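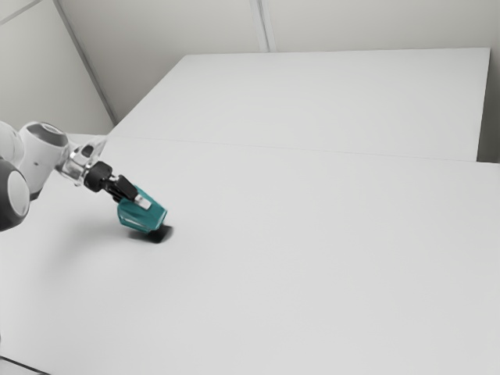

## 4. Getting your Brendine talking to the wifi

Right, this is the bit everyone dreads, and it's much less painful than it used to be. I've set up more of these little weather stations than I care to admit (my own, my mum's, half of Flombridge allotments) and the steps below are the ones I follow every time. The leaflet in the box is fine, but it skips a couple of things.

You'll need the display unit, the outdoor sensor with its batteries in, your wifi password and a phone with the Pritix app on it.

1. Plug in the display and wait for the start-up chime. Don't press anything yet, however tempting.
2. Hold the **Link** button on the back for 7 seconds. The little blue light starts to blink.
3. Open the app, tap **Add station** and pick *Brendine* from the list. If you've got the older Rebelo model, pick that instead and skip to step 6.
4. Type in your wifi password. It's fussy about capitals, so go slowly.
5. Wait. The bar sits at halfway for ages and then jumps to the end — mine always does it.
6. When the display shows a temperature with a small house beside it, the indoor half is done.

> **Note:** The station only uses the 2.4 GHz band. If your router lumps both bands together under one name, you might have to split them in the router settings first.

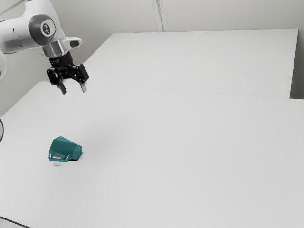
Now for the outdoor sensor, which pairs separately.

7. Bring the sensor into the same room as the display. You can put it outside later.
8. Press the sensor's reset pin with a straightened paper clip, then let go.
9. On the display, go to **Menu > Sensors > Search**. A second temperature pops up, usually within 2 minutes.
10. Check that both readings are close to each other while they're side by side. If they're miles apart, leave the pair alone for 15 minutes and look again.

> **Caution:** Never mix old and new batteries in the sensor. I did this one November and had leaky contacts by Christmas.

### If it won't connect

Error 208 means the password was wrong, even when you're sure it wasn't. Go back to step 2 and start again — you can't just retype it, which drives me up the wall.

If the blue light never blinks at all, you've probably let go of the button too early. Count out loud if it helps (I do).

If the outdoor reading shows dashes once you've hung the sensor up, move it nearer to the house. Thick stone walls are the usual culprit, and foil-backed insulation is nearly as bad. Mine ended up on the north side of the shed, and section 5 covers how to fix the bracket.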